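Search this site Enter keywords Go

Do absentee ballots from abroad count toward the runoff threshold?

I am trying to understand the rules for the municipal council vote in Talebi. The published notice says a second round is held if no list gets 40 percent of "valid votes cast." The provisional total for our district was 1,255 valid votes, and the leading list was short of the threshold by 9. Ballots from citizens living abroad had not been added at that point. Are those ballots part of the base used for the threshold, or are they only applied to the seat allocation afterward? The notice does not say.

Asked by Shahab Moradi

2 answers

Answer 1

They are part of the base. "Valid votes cast" means every ballot accepted as valid, wherever it was marked. The provisional figure is a domestic count and has no legal effect. The certified figure replaces it.

Two points to check before doing any arithmetic:

The threshold moves when the base moves. If 14 overseas ballots are accepted, the base becomes 1,269 and 40 percent of that is 507.6, so a list needs 508. The leading list in your district was 9 short of 502, meaning it had 493. It would need 15 more votes and there are only 14 ballots. With that number the runoff goes ahead regardless of how they were marked.

Blank ballots. In the Talebi rules a blank is counted in turnout but is not a valid vote. The district of Trumano treats blanks as valid, and people often quote the Trumano rule by mistake. Spoiled ballots are excluded in both.

Overseas envelopes are opened at the district office at 4 p.m. on the day after the domestic count closes. Registered observers may attend. Each outer envelope is checked against the voter list, then the inner envelope is separated and placed in the box with the others -- the two steps have to be done in that order or the batch can be challenged.

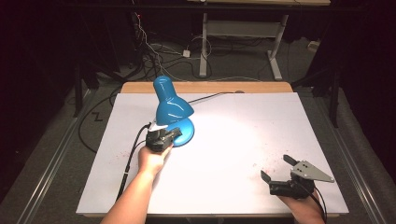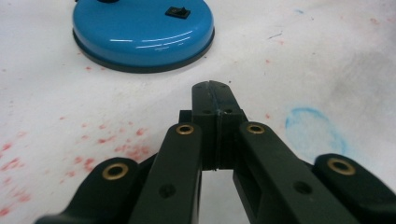

Blue lamp on a white covering; the switch is visible in the second photo.

If the overseas batch is challenged, certification is held back until the challenge is decided. The runoff date is then counted from certification and not from the first round. In the October vote in Pruvell this shifted the second round by two weeks.

Ask the district office for the certified protocol, not the summary sheet. The summary rounds percentages to one decimal place and is no use in a close result.

Answer 2

I thought overseas votes only went to the national lists? That is how it was when my parents voted from abroad. Might have changed. Either way the notice should have said so, the one in Fimance had a whole page on it. I would call the office and ask.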